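About Kemstead

Small-batch injection molding, insert molding and tool repair

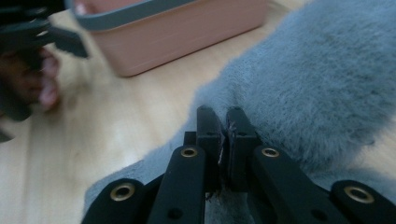
I'm Struan Jardine, and I started Kemstead with one secondhand 84-ton press and a garage door that wouldn't close all the way. We mold plastic parts for people who need a few hundred or a few thousand of something, which the big shops will quote you for but would really rather not run! A lot of what comes through is insert molding, where a metal piece gets loaded into the tool and the plastic goes in around it. I have a soft spot for metal and black plastic together, and I'll happily stare at anything with brass rings in it, like the eyelets at the pivot ends of those flat black arms. If you've got a part with metal in it and somebody told you it was a pain, send it over.

Sohail Marwat joined me three years in (he'd been fixing my molds on weekends, so I figured I should make it official). He runs the tool room now. If your mold has flash along the parting line or a gate that keeps freezing off early, he's the one who'll call you back, and he will ask for a sample part, so please keep one handy.

We moved into the Clanent building in August, and we finally have a proper material room. Dryers on one wall, regrind on the other, and labels on everything. We mostly run polypropylene, ABS and nylon, plus some glass-filled grades. We don't do PVC, sorry. It's rough on the barrels and I don't want it near the other presses.

Our longest-running job is the Tirnitix, a cable clip with a living hinge that we've been making since our second year. It has been through two tools and one complete redesign of the latch. The first run was 1683 pieces, and I packed every one of them at my kitchen table. The last one was 2224, and I'm happy to say they went out on a pallet.

The newest press is called Rajput. Sohail named it and I've stopped asking. It's the one with the vertical clamp, so it gets most of the insert work, and it's usually booked further out than the others.

If you want a quote, send a STEP file, the resin if you know it, and how many you need in a year. A sketch is fine too, but expect a phone call. Visitors are welcome, just wear closed shoes and ring the bell twice because the first one tends to get lost under the granulator.

Page updated 25 Jan 2021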